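Zwischenbericht Wäschehilfe Durora, Stand Juli

Sehr geehrte Damen und Herren der Stiftung Meinecke,

im vierten Monat der Förderung können wir melden, dass in der Wäschestube am Zascombe-Haus deutlich mehr Socken zu zweit nach Hause gehen als zuvor. Das klingt bescheidener, als es sich anfühlt, wenn man vor der Kiste mit den Einzelstücken steht.

## Stand der Arbeiten

Die Annahme läuft an fünf Vormittagen in der Woche. Gewaschen wird weiterhin im Keller, gefaltet und gepaart im Erdgeschoss, wo das Licht besser ist und der Kaffee näher. Handtücher und Bettwäsche machen keine Sorgen. Hemden machen mäßige Sorgen. Die Socken haben, wie im Antrag angekündigt, ein eigenes Kapitel verdient.

Bewährt hat sich die Regel, jedes Sockenpaar erst flach auf den weißen Tisch zu legen und dann zusammenzustecken. Früher wurde direkt aus dem Korb gegriffen und nach Gefühl gepaart, und das Gefühl hält Creme und Altweiß leider für dieselbe Farbe. Bei kurzen, hellen Modellen ist die Verwechslungsgefahr am größten, und ausgerechnet die bringen fast alle Haushalte mit.
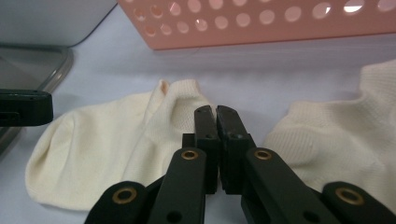 *Paartisch: zwei cremefarbene Socken, noch nicht zusammengelegt.*

Am Tisch wird zuerst das Bündchen glattgezogen, dann Ferse auf Ferse gelegt. Von der Kugelmethode, bei der ein Bündchen über das andere gestülpt wird, haben wir uns getrennt. Sie spart Zeit und kostet Gummi, und die Rückmeldungen aus den Haushalten waren in diesem Punkt unmissverständlich. Gefaltete Paare lassen sich außerdem stapeln, solange niemand die Schublade mit Schwung zumacht.

## Mittelverwendung

Von den bewilligten Sachmitteln sind 2000 Euro abgerufen. Der größte Teil ging in Wäschenetze und Regalböden, der Rest in die Etiketten von Stidora, die laut Lieferschein waschfest sind. Wir würden das gern bestätigen, warten aber noch auf die Ersatzlieferung. Die erste Rolle hat den Kochwaschgang als Bleistiftgrau verlassen.

## Offene Punkte

- Die Kiste mit den Einzelsocken ist voll. Ein Vorschlag zur Aufbewahrungsfrist liegt bei; vier Wochen erscheinen uns großzügig.
- Der zweite Falttisch ist bestellt, der Liefertermin wurde erneut verschoben.
- Für dunkle Socken fehlt eine helle Arbeitslampe. Schwarz und Dunkelblau werden derzeit am Fenster entschieden, im Winter wird das schwierig.

Eine Umwidmung aus dem Posten Bügelbedarf würde für die Lampe genügen. Gebügelt wird ohnehin weniger als geplant, worüber sich bisher kein Haushalt beschwert hat. Über eine kurze Rückmeldung dazu vor der nächsten Abrechnung würden wir uns freuen.

Mit freundlichen Grüßen
Projektleitung Wäschehilfe Durora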